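Products / Simulation / Scene Packs / Trorkico Tabletop Pack

Trorkico Tabletop Pack for wrist-view grasping

14 shares · 3 comments

The Trorkico Tabletop Pack is a set of ready-made simulated scenes for teams training or testing a robot arm with a two-finger gripper. It covers picking, placing and sorting on a flat surface, and it renders from the wrist as well as from a fixed view over the table. The pack is made by Zeker and has been on sale since November. The current release is dated July 2024.

What you get

The pack has 1,371 object models, each with a collision shape, a mass and a friction value. There are 50 surface materials, covering stone, wood, cloth, painted metal and plain colors. Any object can be put on any surface. The scene builder picks objects, scales them to fit the gripper opening you set, and drops them into the work area from a fixed seed, so a run can be repeated later with the same layout.

Objects are grouped by shape and not by use. A search for "round, smooth" returns balls, fruit and knobs together. We did this after early customers told us that household categories made it hard to plan a test around grasp difficulty – a mug and a spoon are both kitchen items, but they are not the same problem for a gripper. You can add your own tags and keep them when you update.

Gripper and arm

Two parallel grippers are included, one narrow and one wide. Both are modeled with their linkages, brackets and fingertips, and they block the wrist view the same way the hardware would. You can replace them with your own model as long as the finger joints are named as in the setup guide. The arm is not part of the pack. Most arm models that load in your simulator will work once the mounting offset is entered.

Rendering

Lighting, surface and viewpoint can be changed for each episode or locked for the whole run. The default lighting preset is even and fairly dim. A brighter preset with one strong side light is in the same folder. Shadows are off by default because they slow down large batches. Turn them on in the scene file if your policy will be used under a single lamp.

Customer notes

Wagner Damasceno runs the test bench at Sampaio and has used the pack on sorting and reach tasks. His team renders 700 episodes per batch and looks through the failures by hand. He likes the seed control and says the setup guide should say more about finger friction. We have added a page on that to the guide.

License and price

A single-site license is $700 and covers everyone working at that address. Updates are free for the first year. Academic groups can ask for a reduced rate by writing from a school address. Orders outside the US are handled by our Merville office, and files are sent by download link on the next working day.

Choosing a difficulty level

The scene builder has an easy, a medium and a hard setting. Easy uses plain surfaces and simple shapes with space between them. Medium adds patterned surfaces and lets objects sit close together. Hard mixes shapes freely and favors backgrounds that make dark objects difficult to pick out. A layout like the one shown, with a hornet touching a glossy red and black ball and a gray ribbed pod against veined brown marble, is a fair guide to the kind of mix to expect. Start on easy until your grasp success settles, then move up one level at a time – the same seed can be used at every level.
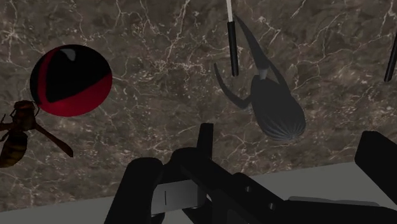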